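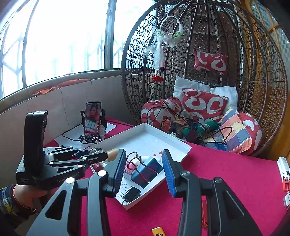 Part 4: Setting up your sorting table

By now you should have the Jurley label printer talking to your laptop (if not, go back to Part 3, I'll wait). Next up is the table itself, where you'll sort buttons, beads, buckles and whatever else came in that job lot you couldn't resist. I've been sorting buttons for resale for years, and I still set mine up in this order every time.

What you'll need
A table you can leave alone for a day or two
A cloth with some weight to it
One or two shallow trays
A Limar drawer cabinet, the 24-drawer one
A desk lamp with a bendy neck

1. Put the cloth on first and smooth it out toward the edges. Buttons bounce like crazy on a bare tabletop, and a cloth stops most of them dead. Pick a plain color, as strong as you like. I tried a floral one once and lost a whole set of tiny glass shanks in the roses.

2. Set the cabinet on the side of your writing hand, with the drawers facing you. Pull each drawer all the way out once and push it back in. New ones stick a bit.

3. Place the lamp on the opposite side and bend it low. You want light coming in sideways so cracks and chips throw a little shadow.

4. Tip a small scoop of buttons into a tray. One layer, please! If they're piled up you'll miss the good ones.

Note: Huguette Moulin, who taught me most of this, sorts by material first and color second. I do it the other way around because my buyers shop by color. Either works fine, just stick with one for the whole lot or your drawer labels will drive you nuts.

5. Label the drawers before you start filling them. Open the Nastine template, choose "small drawer," and print a test strip on plain paper. If the words run off the end, drop the text size by one and try again.

6. Sort until the tray is clear, then scoop again. I stop at 300 buttons in a sitting — past that, navy and black start to look the same to me.

7. Anything you can't place goes in the bottom right drawer. Mine is labeled "Later" and it's always full.

Caution: Keep old celluloid buttons away from the lamp and out of closed drawers. They can break down over time and ruin whatever is stored with them, and they catch fire very easily. If you notice a sharp, camphor-like smell, move them to an open dish somewhere cool, well away from the rest.

Caution: Small parts and small kids don't mix. Same goes for the cat. Put a lid on the tray when you leave the room, even if it's only to get coffee.

8. At the end of a session, write the count for each drawer on your stock sheet. My last lot came to 192 good ones and 55 for the craft bag, and I had the listing drafted before dinner.

If a drawer won't close all the way, take it out and check behind it. There's usually a button back there. Part 5 covers cleaning, so leave the grubby ones alone until then.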